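Woverov Wool Dryer Balls, Large

I started making these after my second winter of buying dryer sheets by the armload, and I still do every batch myself! They're 100% wool all the way through (no filler core, no old socks hiding in the middle), felted in very hot water and then felted again because the first pass never gets them as tight as I like.

Each ball weighs 83 grams when it leaves my table. I tried smaller ones and they kept vanishing into pillowcases — you'd find one a week later with your head. The big size stays out where it belongs, mostly, though fitted sheets will swallow anything.

Colors: Oat, Slate and Punis Green, named for the lake where my aunt had her cabin. The green is dyed and I'd keep it away from white towels for the first couple of loads. The other two are the natural color of the fleece.

Size: 11 inches around the middle
Sold in: sets of 2
Bag: cotton drawstring, sewn by Carvalho
Yarn: Jostus mill ends
Care: pick off the lint, wash hot once in a while, dry with a load of towels

For a small load two is plenty. If you're drying a comforter, throw in four and stop halfway to shake it out. They will thump a bit, and my dog left the room the first time, but you get used to it.

People ask about scent. I don't add any, but a few drops of lavender oil on the wool is fine, just let it soak in before you turn the dryer on.
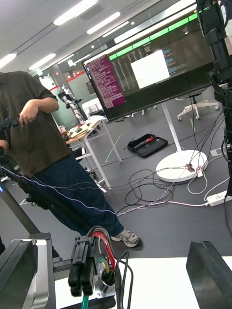
Orders over $70 ship free, and I pack them up in the evening once the day's wool is rinsed and hanging. Green sells out fast in December, so grab it early if you're giving them as gifts!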